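Cestirico Book Store Room, Grernetmont
Condition checklist, 21/02/2019

1. Boxes off floor: Pass. Lids on 200 boxes fit.
2. Humidity log: Fail. No entries for March of last year.
3. Inventory against shelf: 1,580 listed, 799 checked. Remainder open.

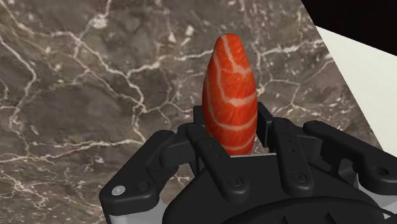
Salmon, held upright in a black robotic hand.

4. Ownership stamps: Pass with comment. Two memoirs in the Stelano gift have stamps scraped off. Refer for provenance check before lending.
5. Insurance limit per box (2,000): Pass.
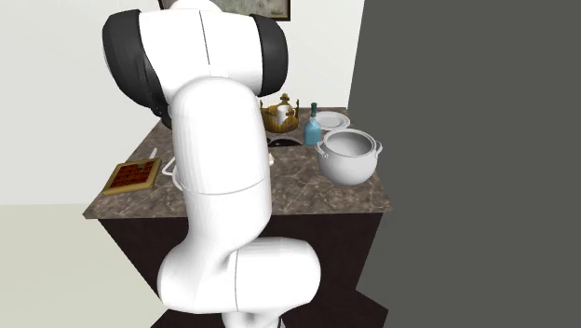 6. Endpapers: Comment. Marbled sheets in the Wi bindings are lifting at the hinge. Record the pattern before repair. The countertop behind the white arm, brown with tan, gray and dark brown veining, is close to the pattern meant by "brown vein" on the form. Do not use the term for combed papers.
7. Exit light: Pass.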